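Tutlow Paper Crafts - Members' Newsletter
September 11, 2007

Card workshop moves to the back room, new background papers, and a change to the swap

Thanks to everyone who sent in cards over the summer. The display wall is full again and we have started a second one by the door. 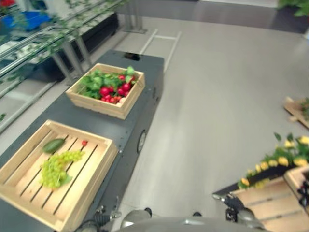
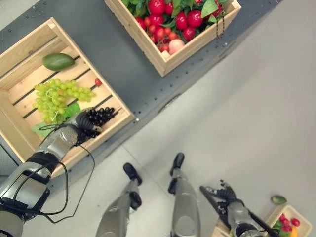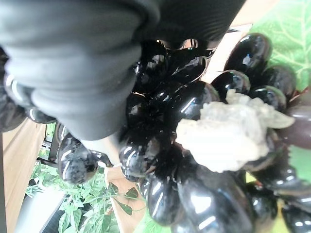

Grapes in all three, pale green in the first two and black in the last.

New background papers

The fall set is in. There are 60 sheets in the pack, all letter size, printed on one side only. The colors are mostly rust, olive, cream and a dark plum, with a few plain sheets for matting. Yuxi Yuan drew the leaf borders and the small corner pieces, and those are on the last pages of the pack so they can be cut out without wasting a full background.

We had trouble with the plum. The first batch from the printer came back nearly brown and we sent it back. The second batch is much closer to the sample. If you bought a pack at the August meeting, check the plum sheets against the one pinned up at the counter. If yours are brown, bring them in and we will trade them. You do not need the wrapper.

Members who print at home can get the same set on disc. It works on the older computers as long as they can open an ordinary picture file. Print one sheet on cheap paper before you load the good card stock. Ink jet printers vary a lot and the cream in particular can come out pink.

Card workshop

The fall workshop is two evenings and you should plan to come to both. The first evening is folding, scoring and layering. The second is stamping and finishing, and we will make envelopes if there is time.

Csenge Orbán is teaching again. She asks that people bring their own scissors and a metal ruler. Cutting mats are provided, but there are not enough for everyone to have one alone, so expect to share. Glue, foam squares and blank cards are included in the fee.

We are holding it in the back room this time. The front tables were too crowded last spring and people were reaching over each other for the paper trimmer. The light in back is not as good, so we are putting in extra lamps. If you have a clip-on lamp you like to work with, bring it.

Sign up at the counter or by phone. We hold places for five days and then give them to the next person on the list.

Card swap

The swap has a new rule. Each person now sends in the same card made several times over, with no mixed sets. Last time some people got back two or three cards from one maker and none from another, and sorting them took Yaqin Liao most of a weekend.

Put your name and the title of the card on the back in pencil. Ink shows through the lighter stock. If you used a stamp, write down which one, as that was the question we got most often after the last swap. Anything with thick buttons or brass charms needs to go in a padded envelope. Two cards arrived with holes in them in August, and both had been packed flat with a charm on top.

The theme is fall harvest. You can take that however you like. Leaves and pumpkins are fine but we already have a lot of those on the wall.

Tip: scoring heavy card

Several people have asked why their folds crack. It is nearly always the grain. Bend the sheet gently one way and then the other. It will give more easily in one direction, and that is the direction your fold should run. Score on the outside of the fold with a bone tool or an empty ballpoint pen, then fold away from the score line.

If the card is coated and still cracks, run a matching ink pad along the fold - a light touch is enough. Lingyun Jia does this on all her dark cards and you cannot see the join.

Clearance

Last year's vellum and the remaining Plaltar ribbon are in the bins under the window, marked down up to 70 percent. The ribbon is mostly narrow widths. There is plenty of yellow and very little red. Clearance items cannot be returned.

We also have a few display copies of the spring clip art disc. They have been opened but they work. Ask at the counter, as they are not on the shelf.

Wanted

Guilan Ren is looking for the small oval punch that used to be sold with the Prostummont starter kit. Hers has gone dull and sharpening it on foil has not helped. If you have one you do not use, leave a note for her at the counter.

We could also use clean shoe boxes with lids for storing stamps. Plain ones are best.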